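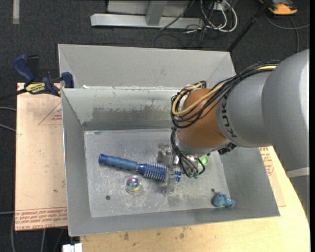 Page last changed: September, 6:18 p.m.

Workshop tips: trying out grippers on a bin of odds and ends

I've been swapping fingers on our KUKA for a while now, and people keep asking what I throw in the bin. Mostly things from the bathroom drawer and the toy box! A round hairbrush is my favorite – the bristles mess with any finger that wants a nice flat side to press on, and the handle behaves like a different object altogether.

Put in something clear, too. A see-through ball with a rainbow shimmer will tell you more about your camera than a whole afternoon of solid blocks. My Vodmont camera did fine on the brush and kept losing the ball, so I moved the lamp (twice) before I blamed the software.

A few more things I do:

Clamp the bin. One bar clamp over the rim is plenty, and get it tight before you start a run.

Leave the scuffs on the metal floor. I polished a bin once and the glare was awful.

Tie the cables along the arm with some slack at the wrist, then turn the wrist all the way both ways by hand-jogging it slowly.

Do 100 picks per set of fingers, same objects, and write down the misses as you go. The Kedine fingers dropped 18 for me, the Yurchenko pair only 2, though the Yurchenkos are slower to close and I find them fiddly to mount.

Leopold Thaler over in Tenville wrote to say he dusts his soft toys with talc between runs. I tried it – what a mess (but the lumpy little ones did let go more cleanly). Next up is the suction cup, once the new fitting gets here.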